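Section 9: Picking up cloth, cord and straps with the hand gripper

I wrote this part in September, after my second week on the Plulleck line, and I've fixed it up a few times as people at Pamgate told me what I got wrong. If you've only ever taught the arm to pick boxes, soft stuff is going to feel strange at first (it did for me!), so give yourself a slow morning for it.

Before you start, log in at the station and pick job 611. That's the soft goods job. If the screen still says Calimlim, you're in the old cartons program and nothing you record will go to the right place.

1. Hold the gripper with the fingertips open and bring it down over the loose end of the strip, cord or strap.

2. Close slowly until both fingertips touch the material, then stop squeezing. Canvas can take it. Thin ribbon creases, and the arm will copy your crease all day long.

3. Lift a little and wait for the hanging part to settle before you move off.

4. Set it down where it goes, open all the way, and back straight out.

5. Do 27 good ones, then press Save. Bad ones you can toss with the Undo key, and please do. I used to keep mine out of pride.

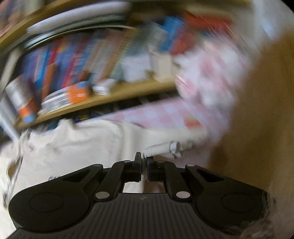

Fig. 2. Thin off-white strip between the fingertips, canvas behind.

Note: Let the strip hang down through the gap. If it wraps around a finger, open up and start that one over.

Caution: Keep your other hand away from the pivot pins while the gripper is closing. Same goes for sleeves and lanyards.

So what changes for you? Before Arnel (our name for the packing arm) I sorted straps by hand from clock-in to lunch, and my thumbs hated me for it. Now I teach for 2 hours, then check what Arnel packs and pull the ones it fumbles. There's less lifting and a lot more looking, and my eyes get tired where my hands used to. Take the screen breaks, they're on the schedule for everybody. I do miss talking across the table, so a few of us moved our teaching slots to the same time, which you can ask for at the desk.

If Arnel keeps dropping one kind of item, write the item on the sheet by the station and teach it again next shift. Don't reach in to help it while the light is on.

Last changed 4/20/21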